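Two hands, only one works: how to collect examples when the left arm does nothing?

Posted by tabletop_ulc
3 shares

Good day to all. I am preparing a set of examples for an imitation policy in simulation and I have a doubt about the idle arm. I searched the older threads, but they are mostly about one arm with a simple gripper, and I have two arms with hands that have fingers.

The work is part of a small project which we call Ulcombe. A person wears the tracking gloves and drives both arms in the simulator. We collected 40 demonstrations in this manner. After that a script (it is from the Kallo toolkit, with my changes) cuts each demonstration in pieces, moves the objects to other positions, and plays the pieces again relative to the objects. If the end state is correct we keep the new episode. In this way we arrived at around 4,000 episodes without tiring the operator too much.

The task is easy to say: the right hand takes the croissant and puts it on the white plate. The left hand has no job in this task. In other tasks of the same set it has one, so I can not simply remove the left arm from the robot model.
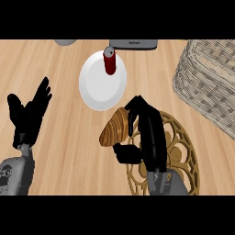

Right hand with the croissant over the trivet, left hand open and waiting.

My trouble is the following. During the human demonstrations the operator is not a statue, and the left hand drifts a little all the time. The fingers also open and close some few degrees. When the script makes new episodes, it copies this drifting exactly from the source demonstration. So the policy sees the same small left-hand movement in very many episodes, and I believe it learns to use it like a clock. When I run the trained policy, the left hand repeats the drift quite nicely, and if I hold the left arm fixed by force, the right hand becomes lost and lets the croissant go too early. This surprised me very much, as the two hands have nothing to do together here.

The second doubt is the red can. It stands at the far part of the plate, so the free room for the pastry is less than the whole plate. My script moves the plate and the can as one group. Is it better to move the can separately? Then I am afraid that many episodes will fail by collision and I will keep only the easy ones.
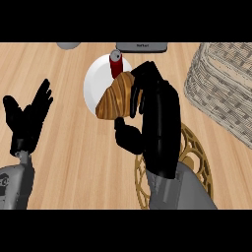 Robot learning > Demonstration data

I add some details that people usually ask for. The observation is one camera from above plus the joint values of both arms and both hands. The action is target joint positions for everything, left side included. I keep an episode when the croissant touches the plate and the right hand is more than a small distance away from it at the end. I do not check the can. The basket and the gray objects at the back stay always in the same place. Training was repeated with 7 random seeds and the problem with the left arm appears in all of them, so I do not think it is bad luck.

What I would like to know:

Should I delete the left-hand motion from the source demonstrations, or keep it and add noise? And does anybody group the can with the plate in such a case?

I thank you in advance for your patience with my English.

2 comments

morin_bench
5 comments

I had almost the same thing on a drawer task with two arms (we use the Dreker controller, but this is not important). Your explanation with the clock is correct in my opinion. The joint values of the idle arm change slowly and always in the same order, so they tell the network how far the episode is. It is much easier to read this from a few numbers than from the pixels.

What I did, in this order:

First I marked for every piece of the demonstration which arm is working. You have the pieces already cut, so it is only one more label per piece. For your task the left label is "idle" in all of them.

Then at generation time I did not copy the idle arm. I gave it a start pose taken randomly from a small region, and it holds this pose until the end. In perhaps a quarter of the episodes I let it move slowly to a second random pose, at a random moment. The moment must be random, otherwise you build a new clock with your own hands.

Do the same for the fingers of the idle hand. I forgot the fingers in my first version and I lost a week, the policy was reading the thumb.

Please do not solve it with noise only. If you put small noise on top of the drift, the drift is still there below and the network will average it out. Also I would not freeze the left arm in one single pose for the full set. You said that in other tasks the left hand works, and when you mix the tasks, one exact pose will become the sign for "this is the croissant task". Maybe you want this, but then it is better to give the task label openly.

One thing more. Be careful that the random left pose does not come in front of the camera. In your pictures the open hand is over bare wood, away from the plate, and I would keep it in that part of the table.

About the can: move it separately, but in the frame of the plate. That is, the plate goes anywhere you like, and the can goes to a random place on the plate or a little outside of it. Then choose the target for the croissant after you know where the can is. At the moment your target is probably fixed relative to the plate, and this will give collisions as soon as the can is moved. And your fear about the easy episodes is right. Write down the can position for the rejected episodes too, and draw both on one plot. If there is a hole in the kept ones, record 4 or 5 new human demonstrations for this region. It is faster than to repair the script.

11 shares

quiet_rollouts
1 comment

More data will help. We were at a much smaller number and everything became better when we made more. Try also a bigger batch.

lintelsim
3 comments

With respect to the answer before me, I do not think more episodes will help here. If all come from the same 40 sources, there are only 40 left-hand drifts in them, each one copied very many times.

I agree with morin_bench on most points and I add only about the check at the end. You say that an episode is kept when the croissant touches the plate and the hand is away. With this rule you also keep the episodes where the croissant leans on the can, or where the can was pushed off. The policy will learn those just as well as the good ones. I would add: can is upright, can moved less than a few millimeters, and croissant is at rest for half a second before the episode is closed. Expect to lose a part of your set. When we did this filtering on our own kitchen scenes the number looked sad, but the trained policy was calmer near the tall objects.

For the early release I have another small suspicion. The thumb goes under the pastry and the fingers hold it from the top, so near the plate the thumb needs room. If the operator opened the hand a little above the plate to save the thumb, then the early opening is in your data and the left arm is only half guilty. Look at the height of the croissant at the moment when the fingers start to open, in the human demonstrations only. It takes ten minutes.

tabletop_ulc
replied to lintelsim

I looked at it now. In a good number of the demonstrations the hand opens clearly above the plate, so your suspicion was right. I will record these again with the instruction to go lower and to tilt the hand before opening. The left arm I will change as morin_bench wrote, with the fingers also. For the can I still have to write the part that chooses the target, and I will put the plot in the comments when the new set is generated.

6 comments
2 shares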